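Kapitel 4
Ordnung auf dem Tisch: Was Aufräumregeln leisten und was nicht

Kaum ein Ratgeber zur Haushaltsführung kommt ohne den Satz aus, jedes Ding brauche seinen festen Platz. Er klingt vernünftig und wird selten begründet. Wer einmal versucht hat, ihn an einem Tisch durchzusetzen, an dem gegessen, gebastelt und gespielt wird, kennt das Problem: Der Tisch ist für fast alles nur ein Platz auf Zeit.

Das Clarero-Modell, mit dem sich dieses Kapitel befasst, teilt die Gegenstände auf einer Arbeitsfläche in 3 Gruppen ein: Behälter, Einzelteile und Gestelle. Wolfram Reuter hat es für den Unterricht vereinfacht und verspricht, damit ließen sich 95 Prozent aller Fälle lösen. Woher die Zahl stammt, bleibt offen. Wir übernehmen die Einteilung, weil man mit ihr arbeiten kann — das Versprechen übernehmen wir nicht.

Schwierig wird es schon beim Behälter. Ein Mäppchen mit Reißverschluss verdeckt seinen Inhalt. Von außen sieht es aufgeräumt aus, auch wenn darin alles durcheinanderliegt. Talha Satti rechnet ein geschlossenes Mäppchen deshalb zu den Einzelteilen, solange niemand hineingesehen hat. Das mag pedantisch wirken, verhindert aber einen häufigen Fehler: Man verwechselt eine leere Fläche mit einer gelösten Aufgabe.

Auch Reihen überzeugen schneller, als sie sollten. Buchstabenwürfel, die nebeneinanderliegen, wirken geordnet. Ob sie nach Farbe, nach Alphabet oder überhaupt nicht sortiert sind, ist damit noch nicht gesagt. 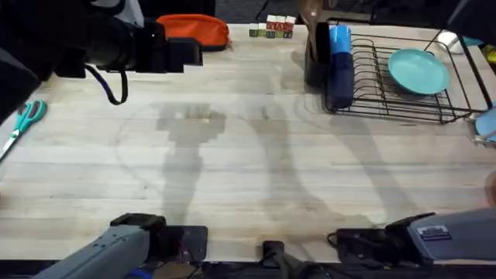
Abb. 4.1: Holztisch mit orangefarbenem Mäppchen, Buchstabenwürfeln in zwei kurzen Reihen und schwarzem Abtropfgestell aus Draht.

Ordnen Sie die drei in der Bildunterschrift genannten Dinge den Gruppen des Modells zu und notieren Sie, wo Sie zögern. Das Gestell gehört dem Namen nach in die Küche. Abschnitt 4.1 fragt, ob das ein ausreichender Grund ist, es vom Tisch zu nehmen.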